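4.3 Cable dressing and daily check, two-arm bench cell

Applies to: Lumanlan bench cell, left and right arms, table-mounted rail.
Section owner: Anitha Salian. Revised September.

Carry out this section after the arms have been bolted to the rail (4.1) and the joints zeroed (4.2). Repeat steps 6 to 12 at the start of each shift.

Tools and parts

Hex keys, metric set
Hook-and-loop ties, 8 per arm
Steel rule, 1000 mm
Lint-free cloth

CAUTION: Switch off both arms at the supply before touching any connector. Support the forearm by hand when power is removed. The joints have no brakes and the arm will drop.

Dressing the arm cable

1. Move the arm by hand until the forearm is at full reach over the table.
2. Lay the cable from the wrist along the forearm and around the outside of the elbow cover. Do not route it through the inside of the elbow.
3. Leave a free loop at the wrist large enough for a full turn of the gripper in both directions.
4. Bring the cable down to the base and form a second loop there before plugging in. The connector must not carry the weight of the cable.
5. Fit the ties finger-tight. A tie that marks the cable jacket is too tight.

NOTE: The free length between the wrist tie and the elbow tie is 470 mm on both arms. Shorter lengths pull at the wrist connector when the gripper rolls.

Checking clearance

The clearance check is done with the sorting bucket in its working position, near the middle of the table and within reach of both grippers. Use the bucket that will be used in production, and put bottles in it. An empty bucket slides when a finger touches the rim and will hide a fault.

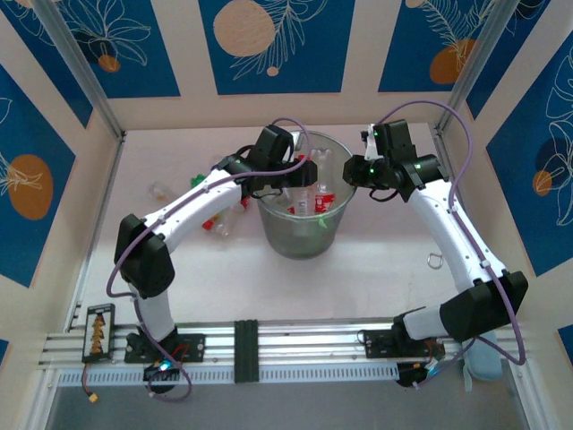
6. Switch on the supply. Wait for the light at each base to come on. If one stays dark, go to 7.2.
7. Jog the left gripper over the opening of the bucket and lower it at slow speed. Stop when the fingers are level with the rim.
8. Hold the left arm there and jog the right gripper toward the rim from its own side.
9. Check that neither wrist cable hangs between the two grippers.
10. Raise the left arm, then withdraw the right. Always clear the arm that is over the bucket first.
11. Repeat steps 7 to 10 with the arms exchanged.
12. Wipe the gripper fingers. Label adhesive builds up on the pads and causes late release.

CAUTION: Keep hands outside the rail while either arm is powered. The stop button halts motion but does not remove power from the joints.

If a cable catches

Stop, power down, and redo steps 1 to 5 on the arm concerned. Do not shorten the loop to get past the check – the same cable will fail at the connector later. Replace any cable with a split jacket (spares list, item 19).

Record the result in the cell log with initials. Faults that come back after re-dressing go to Balakrishnan Thomas.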